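The Left Finger

My grandmother used to say you could tell everything about a house from its kitchen drawer. I say you can tell everything about a workshop from how it treats a gripper on a Friday afternoon, and ours was being treated badly.

Number Four had started to pinch crooked. If you closed it slowly on something flat, the left finger got there a hair before the right one, and whatever you were holding gave a little twist, like a kid trying to get out of a hug. Mahmoud noticed it first (Mahmoud notices everything first, it's very annoying) and he wrote it on the whiteboard in green marker: FOUR IS LIMPING. Then he went to lunch.

I'd been at Clanside for just 90 days. I had never taken a gripper apart without Agata standing behind me, and Agata was over in Esbridge until Monday. But the Tierney people wanted their cell running by then, all of it, fingers included, and there was Four on the bench with its two gray fingers up in a V, looking innocent.

"You've got the notebook," Marisa said.

The notebook was Agata's. Every repair she'd ever done was in there, in pencil, with the dates left off. I found the page for finger travel and it said, in full: Clean the slide. Check the pin. Don't trust the pin.

So I cleaned the slide. Black gunk came out on the swab, then brown gunk, then nothing, and I was so proud of that clean swab that I showed it to Marisa, who was on the phone and gave me a thumbs up without looking. I checked the pin. It was fine! I put everything back together, closed it slowly on a steel ruler, and the ruler twisted.

Don't trust the pin.

I took it all out again. This time I rolled the pin across the bench with one fingertip, the way my dad used to roll pool cues at the bar before he'd pick one, and halfway across it hopped. Just a tiny hop. I rolled it back and it hopped again in the same spot, and I swear I laughed out loud.

The spare was in a drawer marked Vullell, under 300 of the wrong screws. I fitted it, greased the slide, and wiped down the rubber. Then I pulled my cap down, little black gadget and all, and bent over the thing so far my lanyard swung out from my shirt. I wanted to see those two tips come together from as close as I could get.
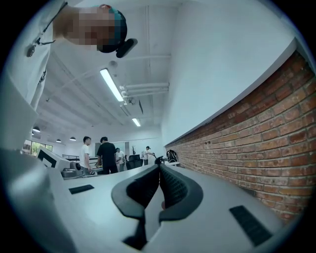

Clanside Gripper Bench – Setup and Repair Team

Behind me they were all still busy at the tables. Someone asked for a cable. I wasn't listening. I was squeezing as slowly as my hand would let me, and holding my breath like that would help.

The tips met over the ruler and the ruler stayed put. I opened them and did it again. I turned the ruler over and did it that way too, then with a pencil, then with my own badge, which Mahmoud saw.

"Is it limping?" he said.

"It's not limping."

He took Four out of my hands and tried it himself, three times, with his eyes half shut. Then he walked over to the whiteboard and rubbed out LIMPING with his thumb, so that all weekend long it just said FOUR IS.

On Monday Agata read it, got out her pencil, and asked me where the old pin was. I'd kept it in my pocket. She rolled it across the bench, watched it hop, and opened the notebook to a clean page.

"Your handwriting," she said, and gave me the pencil.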